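Notebook, wet bench, February

Picking up from the last entry. The Brinemetti brine series is still drifting and I want the reasoning written down before the next batch goes on.

Conductivity at the start of the run matched the reference. After 76 hours the reading on the low-salt vessel had climbed and the other two had not moved. Evaporation was my first guess. I weighed all three vessels against the starting sheet and the loss is the same across the set, so evaporation alone doesn't explain one vessel going off by itself.

Things changed between series 2 and series 3: new stir bars, new lid gaskets from Fornar, and the salt now comes from the second drum. Stir bars were rinsed and soaked overnight in deionized water. The gaskets were not. They went on straight out of the bag, and the bag has no date on it.

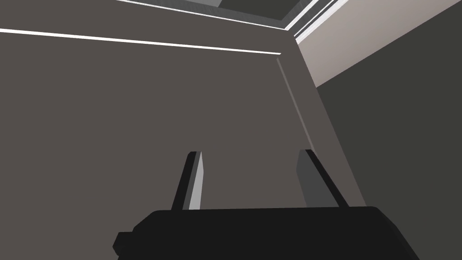

A gasket leaching into the liquid would show up in all three vessels unless the lids are seated differently. The low-salt lid has the clamp with the worn thread and gets tightened further than the others to make it hold. More squeeze puts more of the gasket edge inside the rim, where condensate runs over it and drips back. That would fit. It would also show most clearly in the low-salt vessel, where a small addition is a large fraction of the total. Both effects point the same way, which makes them hard to separate with the data I have.

Blank test, set up at 9:40. Two clean jars with deionized water from the same carboy, one with a strip of gasket, one without. Both closed with film and left on the shelf by the balance. Read at four hours: plain jar unchanged, gasket jar up slightly. The rise is above the noise of the probe but small. I would not hang the whole drift on it yet.

Probe check: two-point calibration done before and after, cell constant unchanged. Cable reseated. Temperature compensation is on, and I confirmed the setting on the meter itself because the log sheet has it marked both ways on different days.

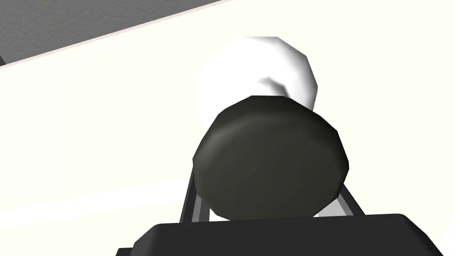 Fodor thinks the water should be ruled out before the gaskets, and points out that the carboy was refilled from the Cirnano line partway through series 3, when the polishing cartridge was already due. Fair point. The top-ups after the refill went to the low-salt vessel first. I had not lined those two facts up.

Pulled the cartridge record. Rated change is at 3581 liters and the counter was past that when the carboy was filled. Resistivity at the tap was not written down that day. Today's reading at the tap is fine, but the cartridge was swapped in between, so today's reading says nothing about the old water. A little of the old fill is left in the bottom of the carboy. I drew 215 mL into a rinsed bottle, labeled it, and put it in the cold cabinet. Do not use it for top-ups.
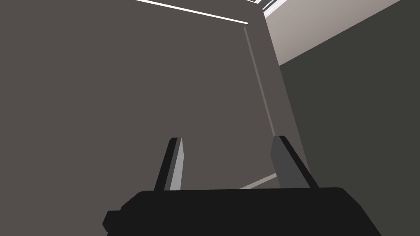 Plan for series 4, same vessels, same positions on the stirrer plate:

Lids: soak all gaskets for 24 hours, change the water once, air dry. Replace the worn clamp so the three lids can be tightened alike. If no clamp turns up in stores, rotate the bad one between vessels and record where it is.

Water: fresh carboy only, resistivity written on the sheet at every fill. Top-ups by weight, all three vessels at the same time.

Salt: stay on the second drum. Changing it back now would add another variable.

Retained bottle: bring to room temperature, read it next to a fresh draw, then read both again with a soaked gasket strip and an unsoaked one. Four jars plus two blanks. There are enough clean jars if the beaker rack gets washed on Saturday.

Open items: ask Fornar what the gasket compound is and whether a mold release is used. Fix the log sheet so the compensation setting has one box. Series 3 numbers stay in the file, flagged, and out of the summary plot until the retained bottle has been read.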